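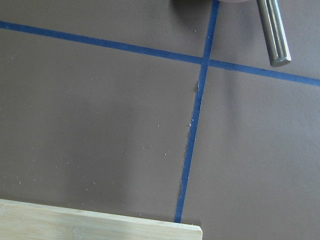 1/ Can a machine wipe a table yet? A thread

Okay, so I have spent most of August on this question and I am having the best time. Wiping down a work surface is the most boring chore in any shop or kitchen, and it's my favorite test of where household robots stand. Long thread, get a drink.

2/ Look at the specks first. Little white specks all over the gray, a couple of them right up against the edge of the tape. You or I would sweep that with the side of a hand while talking to someone. For the arm, every one of those is a decision.

3/ Specks out in the open are pretty much solved, I think! Give the arm a damp sponge, a flat surface and a simple back-and-forth path and it does a decent job. On our bench at Isemitz it ran the wipe 90 times and cleared the open area to my satisfaction in all but 22. A year ago I would have laughed at that number.

4/ Tape is where it gets fun. Blue painter's tape, two strips crossed, and the up-and-down one is ragged along its left edge, with a torn bit sticking up just below the crossing and the pale backing showing. A person feels that flap catch and lightens up without thinking. The arm drags the sponge straight through it.

5/ And then you have a longer flap. And then the next pass catches the longer flap.

6/ Peeling tape is its own chore and I'd love to see more people try it. You need a fingernail. Our finger is a smooth metal cylinder with a rounded tip – lovely for pressing buttons, hopeless for getting under an edge. We borrowed a thin scraper tip design from the Garkik folks and it lifts a corner maybe one time in three, if the corner is already up.

7/ Someone always asks why not just do it in software. We tried! The Weka planner is great at finding a path around things. It has no idea that tape is stuck down, or that pulling low and slow leaves less behind. My aunt knows that from painting one hallway.

8/ Next: edges. See the pale wooden board at the bottom left? Crumbs love the line where a board meets a table. Wipe toward it and you pack them in. Wipe along it and you need to know exactly where the wood starts. Best move is to pick the board up, wipe, put it back. Three chores wearing one coat.

9/ Shadows, too. The left side of that surface is darker than the right, with a soft blurry shadow and no clear edge to it. Our first dirt detector saw soft shadows as stains and scrubbed them with real commitment. We fed it 1,234 more pictures of plain gray under bad lighting and now it mostly leaves them alone.

10/ What works today, in my opinion: wiping big flat clear areas, moving solid things from a known spot to another known spot, doing it again at 3 a.m. without complaining. If your shop has a bench like that, it's worth a look right now.

11/ What doesn't: anything thin, sticky, torn or floppy. Tape, plastic wrap, wet labels, the bag inside the cereal box. Espinoza (our other test site, a small cabinet shop) has a list of these on the wall and it keeps growing.

12/ Speed, for those asking. The full table takes the arm 820 seconds with the board lift included. I do it in under a minute, badly. I'd still take the slow version if it ran while I was at lunch.

13/ So, can machines do chores yet? Some of them, on a good table, yes – and I find that thrilling. Going to try a softer sponge and a lighter touch near the tape next. If you've gotten any gripper to peel painter's tape cleanly, please reply, I want to see your fingertip!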